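Print this page | E-mail this page

Skuketti Repair and Reuse Programme: Progress Report to the Engström Fund
November
By Nneka Oyewole, Programme Lead

This report covers the second period of the grant awarded for the recovery and reuse of control boards from household and light commercial appliances. It sets out the work carried out at the Vidville workshop, the condition of the workspace, expenditure against the agreed headings, and the matters on which the Fund's guidance is requested.

The bench work and the storage beside it remain the centre of the project.
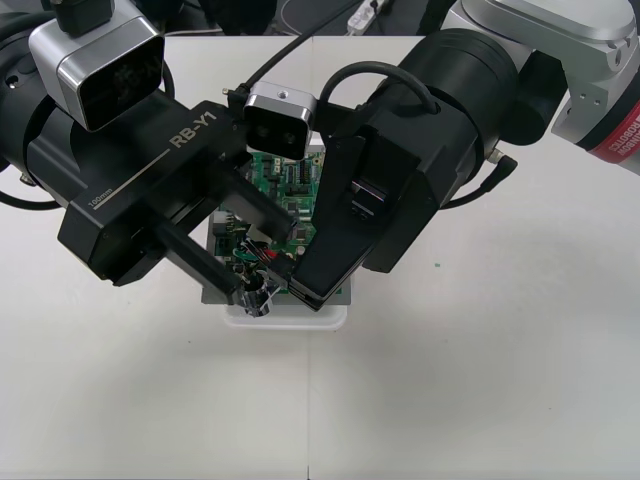
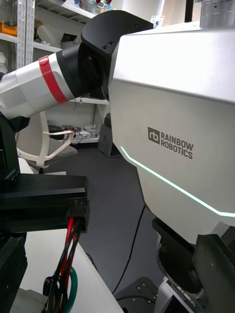
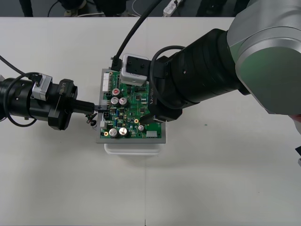 Siriporn Luangrath of the Fund's office wrote after reading the draft that the first report had said a good deal about how many boards came in and very little about what became of them, and she asked that the present one follow them through to the end. We have tried to do so in the sections below.

1. Boards received and returned to use

The workshop received 2,652 boards during the period. Of these, 813 were accepted for full inspection after sorting, and 493 have been passed as fit for reuse. The remainder of the inspected boards are either awaiting parts or have been set aside as a source of connectors and capacitors. Boards rejected at sorting were sent for materials recovery under the existing arrangement with Stutmont.

The most common reason for rejection at inspection was damage to connectors, usually caused when the appliance was dismantled in haste. Heat damage near the power section came second. We have written to the collection points asking that plugs be released by hand and that cables should not be cut close to the header.

2. Handling at the bench

A written procedure for handling boards is now in force. Each board is kept in a tray during inspection, with its number on a card that stays with it until it leaves the workshop. Connectors are seated and checked before any test is begun, and capacitors are examined for swelling or leakage. Ifeoma Okoro drafted the procedure and revised it twice following comments from the bench. The second revision shortened the record sheet from four sides to one – a change that has been well received.

The table is to be cleared at the end of each session. This was not always observed in the early weeks of the period, and two boards were put back under the wrong number as a result. Both were traced.

3. Storage

Shelving remains the weakest part of the workspace. Small containers, boxed equipment and loose wiring have tended to share the same shelves, and time is lost in looking for leads. Chibuzor Abubakar has prepared a plan which gives test equipment its own bay and places leads on hooks, sorted by length. Labels have been ordered. The work will be done in 7 stages so that inspection can continue, and two stages are complete.

We had hoped to finish the storage work within the period. The delay is owed mainly to the late delivery of drawer units, which arrived in the wrong depth and had to be exchanged.

4. Expenditure

Spending on consumables and replacement parts is within budget. Spending on shelving and drawers is below the forecast for the reason given above, and we ask that the unspent sum be carried forward under the same heading. Transport has gone slightly over, owing to an additional collection. Binta Lawal has supplied the detailed statement under separate cover.

5. Matters for guidance

The Fund is asked to confirm whether boards broken up for parts may be reported as reused. Our present practice is to leave them out. The Fund is also asked to agree a revised date for completion of the storage work. A list of the outstanding stages will be sent once the last drawer units have been fitted.

Last updated: November, 4.15 pm

Print this page | E-mail this page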